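工单标题：床垫中间老是起皱，床笠也套不住，求助
产品：Clavero 双人床垫（带侧边滚边款）
购买渠道：Rondemstead 网店
状态：处理中

问题描述

你们好！先说明一下，床垫本身睡着挺舒服的，我不是来退货的哈。就是有个毛病折腾我好一阵子了：床垫面上中间那一片总是皱巴巴的，我用手抹平了，睡一晚又回去了。浅灰色的绗缝面料，斜着的线，带小黑点那款，你们客服应该一看就知道是哪个。

另外一个问题是床笠。我配的是 Sutcliffe 的床笠，买的时候写着适合这个尺寸，结果靠床头那两个角怎么都兜不住，半夜翻个身就弹出来，早上起来床笠缩成一团在腰底下，特别烦。我 3 月份开始用的，洗过两次，第一次洗完就觉得紧了一点，不知道是不是缩水。

我自己试过的办法

先试了最笨的，把床垫往床头推紧，让后边那条边贴着墙。好处是床垫不往后跑了，坏处是塞床笠的时候手伸不进去，指关节在墙上蹭得生疼。后来又拉出来一点，套好了再推回去，推的时候床笠又掉了一个角……我当时真的想直接睡地板。

然后换了方向。我把床垫头尾调了个个儿，想着中间的皱会不会是睡出来的，换一头受力兴许能好点。调完头几天确实平了不少，我还挺高兴，跟家里人显摆来着，结果一个礼拜后又皱了，位置几乎一样。

再后来买了一包 Wokudham 的床单夹，带松紧的那种，夹在四个角的底下。床笠倒是不弹了，可是夹子那股劲儿把面料往两边扯，中间的皱好像更明显了。这包夹子花了 16 块，也不算白花，至少证明床笠松脱和面料起皱多半是两码事。

客服第一次回复（摘要我贴在下面，方便后面接手的同事看）

客服让我把床上的东西都撤掉，床垫光着晾半天，再看皱褶会不会自己回弹；还问我床垫下面有没有压着东西，床架是不是平的。

我的补充

好，那我照做了，床笠、床单都拆了，枕头拿开，那条花毯子也卷到床头一角去了。顺便把床底下吸了一遍灰，灰多得我都不好意思说。
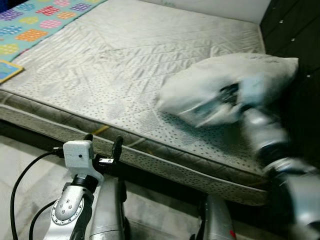
晾了一个下午，窗户也开着，晚上再去摸，面上的皱浅了一点，但没有全消。用手掌从中间往两边推，能推平，手一松慢慢又鼓起来一道。我感觉是外面这层布比里面的芯子大了那么一点点，多出来的布没地方去，就都堆在中间了。我是外行，瞎猜的，你们别笑。

床架我也查了，黑色底座，拿水平尺放了几个地方，都是平的。四个角按下去也没有咯吱响，应该不是底座的问题。

还有一件事要问：床垫前边中间的位置，下面露出来一小截黄色的带子，细细的。我以前铺着床笠没注意过，这次拆光了才看见。它是床垫自带的提手呢，还是送货的时候捆包装用的，忘了抽走？我轻轻拽了一下，没拽动，就没敢使劲。要是包装带压在底下，会不会就是它把床垫顶得不平？虽然看着那么薄，应该不至于，但我睡觉比较敏感，您懂的。

衣柜挨着床的右边，那一侧能站人的地方不大，一个人抬床垫实在费劲。如果需要我把床垫整个掀起来看底下，麻烦提前说一声，我等家里有人的时候再弄。

客服第二次回复（摘要）

回复说面层轻微起皱属于正常现象，尤其是绗缝面料，建议每隔一阵子头尾对调；黄色带子请不要剪，先确认两端连在哪里；床笠建议换深一号的。

我的补充（第二次）

谢谢回复，挺快的！不过“轻微”这个词我想再商量一下。我这个躺上去隔着床单都能感觉到一道棱，不疼，就是老惦记着它，越惦记越睡不着。

黄带子的事，晚上叫了家里人一起抬，把前边掀起来一条缝，我拿手电照着看了看。带子是往里面走的，再往里就黑乎乎看不清了，床垫又沉，我们俩撑不了多久就放下来了。目前的情况是没剪、没拽，原样放着。

床笠我下单了深一号的，还是 Sutcliffe，等到货了先不洗，直接套上去试。要是这次四个角都能兜住，床笠这部分就可以先关掉了，只留床垫起皱的问题。

想请你们帮忙确认的：

黄色带子到底是不是床垫自带的，你们仓库里有同款的话，麻烦看一眼前边中间有没有。

外层面料能不能拆下来重新套？我沿着滚边摸了一圈，没摸到拉链头，可能藏在哪儿了，也可能根本没有。

如果需要上门看，工作日晚上 7 点以后我都在家。电梯能用，床垫进出没问题，当初就是从电梯运上来的。

对了，预算这边也说一下，我买这张床垫花了 2000 块，说贵不贵，说便宜也不便宜，还是希望能多睡几年的。如果最后结论是只能加一层薄垫子盖住那道棱，也请直接告诉我，推荐个厚度就行，我自己去买。

最新进展

新床笠到了，套上了，第一晚没掉角。再观察两晚，有变化我接着在这个工单里写，先别关哈。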